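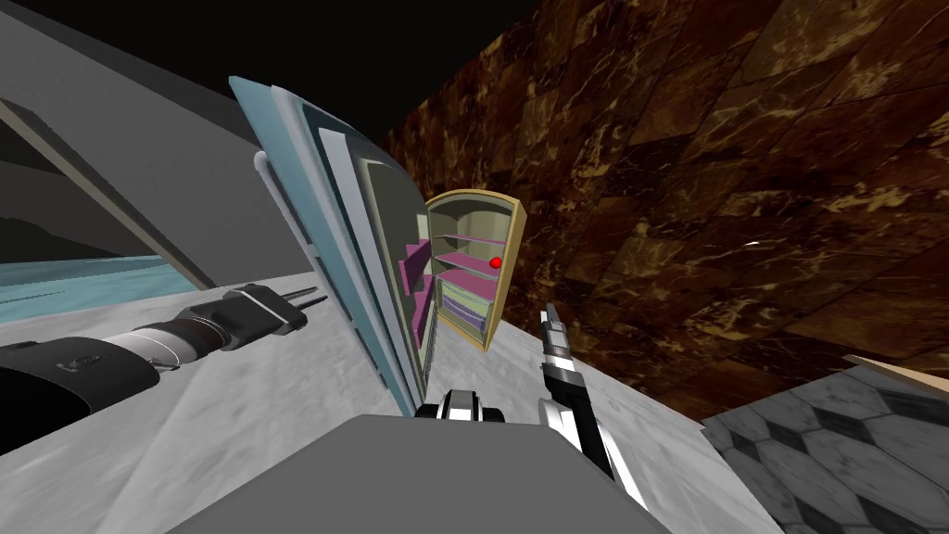 Image credit: Paloma Whitfield / Gisalside kitchen simulation

09/03/2026

Spent the morning in the pastel fridge again. I have now looked into this refrigerator more often than my own, and it's better stocked, if you count one red ball as stock.

The result came in overnight and I'm writing it down before Tobias gets hold of it and makes it sound planned. We ran 2861 episodes in the simulated kitchen, two arms, door open at the start, ball somewhere on a shelf. The old policy got the ball out and set it on the counter in 534 of them. The new one, same episodes, same seeds, got 143. So the new method is worse, by a margin you could park a truck in. We have been working on the new method since April.

Sosina took it well. She asked whether I'd loaded the right checkpoint, then asked again in a different tone, then came over and read the path off my screen herself. It was the right checkpoint. I had rather hoped it wasn't.

The idea, for the benefit of future me who will deny having had it: let each arm plan alone, and pass a short message between them every few steps, instead of one big planner driving both. Cheaper to train. Looks lovely on a slide. What the arms seem to have learned to say to each other is "after you." I replayed failures until lunch and the most common kind is both arms holding still at a respectful distance from the food storage until the clock runs out. My aunts do this at restaurant doors.

The second most common kind is the left arm going for the door, which is already open. It got plenty of door practice in pretraining and apparently doesn't want to waste it.

Ignacio thinks the randomization is too rough. He may have a point. We shuffle the colors and textures and knock the camera over at whatever angle the dice like, and some mornings you get a pastel appliance against brown marble with what looks like a bay out the window, everything sliding downhill. I've gotten fond of it. Arlo says it's like house hunting with a head injury. But the old policy saw the same ugly kitchens and still managed its 534, so I can't blame the decor, much as I'd like to.

What I can check is the message length. Ciltent, our training code, cuts the messages down before they're sent, and I set that cutoff myself on a bad afternoon and never went back to it. If the arms only get a syllable each, then no wonder. Started a sweep over it before I left. It's sitting in the queue behind something enormous belonging to the Crenshaw people, who never seem to sleep or run anything small.

Also need to split the failures by shelf. I have a feeling the ball near the right end of the lower shelf is the killer, because the right arm has to come up at it from below and the left one can't help. A feeling is all it is. Sosina wants a table.

Tobias stopped by at five to ask if there was anything he could tell Siruvton on the call. I said we had a strong baseline. He wrote it down.

Bought milk on the way home. Opened the fridge door with one arm, no messages exchanged, put it on the lower shelf.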